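Films, dates and one very stubborn mill

Hello again from my end of the newsletter. I promised last time that I'd write up the screening of the Marchal film, and then September rather ran away with me, so apologies to those who have been nudging me in the car park.

For anyone who missed it, the film is the one set in the Adel valley during the mill strikes, and it has been getting a fair bit of attention in history circles. It runs to a shade over two hours. I went on the Sunday, sat near the back with my notebook, and came out with eleven pages of scribble that I could barely read the next morning. I enjoyed it a great deal! I also spent most of the second half muttering, and I think the woman in front of me would have liked me to stop.

Let me start with what it does well. The mill itself is wonderful. So many films give you a factory that looks as though it was swept five minutes before, and this one is all fluff and grease and noise. You can hardly hear the dialogue in the weaving shed, and people shape their words with their mouths and hands so the others can read them across the looms, just as the old weavers always said they did. I grew up with a great-aunt who still talked like that at the dinner table, forty years after she'd left the shed, so it got me straight in the throat.

The clothes are good as well. Things have been let out and taken in and handed down. There's a brown coat that turns up on three different members of the same family over the course of the story, with the same darned elbow, and the film never draws your attention to it. I only noticed on the third outing and was thrilled with myself for the rest of the evening.

Now for the muttering. The film puts the whole dispute down to one bad owner and one wage cut. He's a splendid villain, all whiskers and cold soup, but anyone who has spent time with the Mundow papers knows it was a much longer and messier business. The wage cut came at the end of several years of fines. Fines for lateness, fines for spoiled cloth, fines for opening a window, fines for talking. The fines book survives, and there are 1,042 entries in it for a single mill. I have been through every one (my eyes have never quite recovered) and it's the pettiness that gets you. The same names come round again and again, losing a few pence here and a few pence there, and you start to see how a whole town could be ready to walk out long before anybody touched the rates.

You don't hear a word about fines in the film. I can see why a scriptwriter would leave them out, because a book of small sums isn't much to look at. But it changes the story. If it's all about one cut, then the strike looks like a sudden burst of temper. With the fines put back in, it looks like people who had been patient for a very long time.
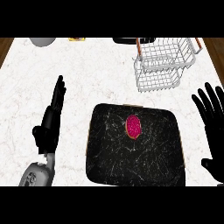 The other thing I kept coming back to was the women. They're in the film, and there are plenty of them, but they mostly stand in doorways looking worried while the men make speeches. At Dondum, which was the smaller of the two mills and the first to come out, more than 200 of the strikers were women, and they ran the relief kitchen, kept the accounts and did a good share of the speaking too. One of them addressed a crowd from the back of a coal cart for the best part of an hour. The newspaper report of it is terribly sniffy about her bonnet and then prints most of the speech anyway, bless it. What a scene that would have made! I'd have swapped the whole romance with the curate for it, and I suspect I'm in good company there.

Speaking of the curate, he's made up. So is the fire. There was a fire at Dondum, but it was a decade later and started in a chimney, and no one was hurt apart from a man who fell over a bucket. I don't mind a film inventing things in principle. You can't get a couple of hours of drama out of minutes and rent books without some help. What bothered me was the caption at the start telling us that these were "the true events", because a good many people will go home believing it. I heard two gentlemen on the stairs discussing the fire as if they'd read the inquest.

And the ending, well. I won't spoil it for those who haven't been, but the crowd on the bridge is enormous. The posters say 1,000 extras and I believe it, you can feel the weight of them. It's stirring stuff and I had a lump in my throat in spite of everything. In the real Adel the strike finished in dribs and drabs over a wet fortnight. Some went back on the old rates, some on slightly better ones, and a fair number of families simply packed up and left. The chapel register is full of them that spring, with "removed" written next to the name and nothing to say where they went. I've always found those entries sadder than any bridge.

So would I recommend it? Yes, I would, and I'd go again. It has sent people looking for the real thing, which can only be good. The reading room had more requests for the Mundow papers in the week after it opened than in the whole of the summer, and I'm told there was a queue for the microfilm reader, which has not happened in my lifetime. One visitor had come a long way by bus to look for her great-grandmother in the fines book and found her fined 3 pence for laughing. She asked for a copy to frame.

If the film has given you the itch too, start with the fines book and the relief kitchen accounts, in that order. The fines book is in a clear clerk's hand and you'll get used to it quickly. The kitchen accounts are harder going because at least four people kept them and one of them clearly hated the job, but there are lovely things tucked in there, including a long squabble over the price of turnips. The chapel registers have been indexed as far as the letter M. The rest you'll have to turn page by page, so bring your glasses and a cardigan, as the heating in there is as bad as ever.

A word on the letters, as I've been asked. There is a bundle of them from the Dondum side, written by a family who had gone out to work in another county and wanted to know what was going on at home. They can be seen, but they're fragile and you need to book ahead. Please don't turn up on the day hoping. The staff are kind and hate saying no, and then everyone feels awful.

I'd love to hear what the rest of you made of it, especially anyone who knows more than I do about the looms. I had a strong feeling that the ones in the early scenes were too late in date by a good twenty years, but I'm a paper person and machines make me nervous. Somebody at the screening told me they were borrowed from a working museum and were the only ones that could still be run safely, in which case fair enough. If you can tell me the make from the noise alone, as one of you once claimed over a pint, then now's your moment.

Corrections are welcome as well. In the last issue I put the Mundow mill on the wrong side of the river, and five of you wrote in. It's on the east bank. It has been on the east bank the entire time and I walk past what's left of it every week, so I can only say sorry.

Next time I'm hoping to write about the Marchal reading rooms, and what people borrowed from them while the mills were shut. There was a great deal of poetry, and one book on bee-keeping that was never brought back.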